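4.3 Cleaning striped and flecked carpet

Read this section before you open the bottle. The Varnholm label promises a clean carpet in one pass. We have yet to see that happen on anything older than a doormat, so plan for two.

1. Vacuum slowly, along the stripes first and then across them.
2. Fill the tank to the lower line with lukewarm water. Hot water is often recommended, but we have found no benefit and it can shrink a wool backing.
3. Add 12 ml of cleaner. The cap holds 16 ml when full, so don't trust it as a measure.
4. Test a hidden patch and leave it for 2 hours. If colour comes off on a white cloth, stop.
5. Clean in strips, working back towards the door.

Note: Mixed greys and beiges hide dirt well. They also hide missed strips, and you may not spot these until daylight – check again the next morning before you put the furniture back.

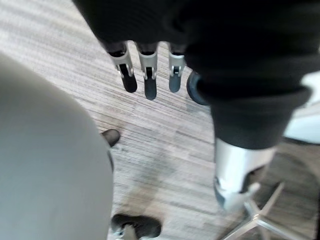

Fig. 7. Striped carpet in grey, beige and off-white.

Caution: Do not use the "deep" setting on loop pile, whatever the dial suggests. It puts down more water than the machine can pick up again.

6. Empty the dirty tank after each room. Brown water is often taken as proof that the cleaner works. Plain water goes brown too.
7. Open the windows and keep off the carpet until the backing feels dry. The "dry in an hour" claim on the box seems to assume a warm room and a very thin carpet.

Note: Stain guard sprays are sold alongside the Briltberg machine at extra cost. They are optional, and we would try them on a spare offcut before paying to treat a whole floor.

For spills that have already dried, go to section 4.4.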